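台所ごっこの先にあるもの

坂の途中にある共同工房「Plotus」に着いたのは、まだ蝉の声も控えめな七月の朝だった。迎えてくれたのはTane Elleryさん。もとは家具の修理をしていた人で、腕ロボットに片づけを覚えさせるという計画に、仲間四人と取り組んでいる。計画の名前はSkerico。由来を尋ねると、話は飼っていた犬のことから始まって、お茶が一杯なくなるころにようやく終わった(結局、犬とは関係がないらしい)。
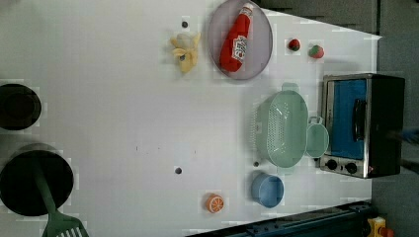
Elleryさんが工房に通いはじめたころは、ロボットといっても掃除機くらいしか触ったことがなかったという。それが今では、部品の入った引き出しを開けながら、関節の遊びの話を延々と聞かせてくれる。練習の相手はままごとの道具で、赤いケチャップの容器は皿に斜めに寝かせてあるし、皮のむけかけたバナナもある。「丸いものより、ああいう広がった形が悩ましいんですよ」と、なんだか嬉しそうに言う。

指先の部品はもう5回作り直した。最初の型は重さが194グラムあり、手首がおじぎをしてしまったそうだ。穴をあけ、肉を薄くし、今の型は154グラム。削りかすを集めた瓶まで見せてもらった。
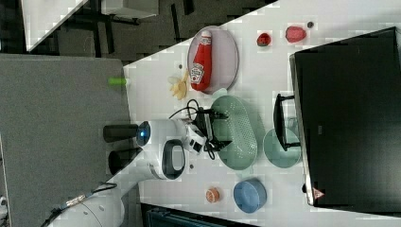 水切りかごの縁に近づくロボットの手先。Plotusにて

動きを決めるソフトはIbarraと呼ばれていて、こちらは仲間内で書き足しを重ねてきたものだ。誰かが夜に直し、朝来た人がそれを試す。うまく動かない日は機械を止めて、みんなで近所の食堂Lundovへ行く。そこの煮込みがまたおいしくて、と話はまた横道にそれていく。

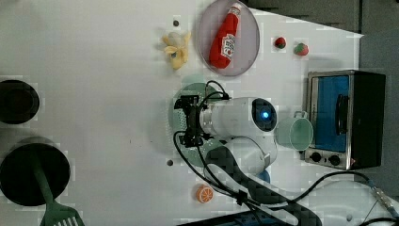 その食堂で、紙ナプキンの裏に描いた図から今の指の形が生まれたのだという。ナプキンは油染みごと額に入れ、Elleryさんの自宅の台所に飾ってあるそうだ。次は本物の食器で試したいけれど、割れたときの掃除は誰がするのか、その相談がまだついていない。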